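README for the Patcombe garment handling set
Maintained by Hiu-tung Hsu. Last edited Sunday, April 28, 2024.

What is in it

391 recorded runs of a robot handling knitwear at the Patcombe returns floor, plus the shift notes that go with them. Returned clothes come in, get looked over, folded and sent back to stock. Management at Mistar bought into the idea that a machine could take over part of the folding. The people on the floor were asked to help train it, and this set is what came out.

Read the notes before you load the runs. They disagree with the success labels more often than I am comfortable with.

How runs were labeled

A run is marked "done" if the garment ends inside the taped area with no part hanging over. That was the vendor's rule. It says nothing about whether a customer would accept the fold, and Wing-sze Tsai, who has folded at Patcombe for longer than I have worked anywhere, would send a good share of the "done" pile back. Her own verdicts are in the column called floor_ok. I would use that one.

Dark knits are the weak spot. Ribbed fabric stretches under its own weight, the fingers end up underneath it, and the wrist view loses the hem. If your method depends on seeing the fingertips, check it on the charcoal and black items separately and report that number by itself.
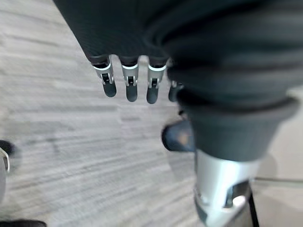

What changed on the floor

The slide deck promised that folders would move to "higher value tasks." So far the tasks are untangling sleeves, resetting the station and writing the notes you are reading. The daily target stayed at 200 items per person through the trial, with the resets on top. It was raised in two meetings and is still open.

Some things did get better. The low bins went away, and people with bad backs noticed. Two folders asked to stay on the robot station and are good at it. I don't think that adds up to the savings in the Gokodton report, which left out the hours staff spent standing next to the machine.

Known problems

- 4 runs have no shift note. The paper was lost.
- Item weights were entered by hand and sometimes copied down from the row before.
- The Ho station used a different table height. Don't mix it with the others without checking.
- Speed figures leave out resets. Please don't quote them as output per hour.

Use

Research use only. Names of floor staff have been removed from the notes, except where the person asked to be credited. Version 3 is planned for June, with the missing reset times if the floor is given paid hours to enter them.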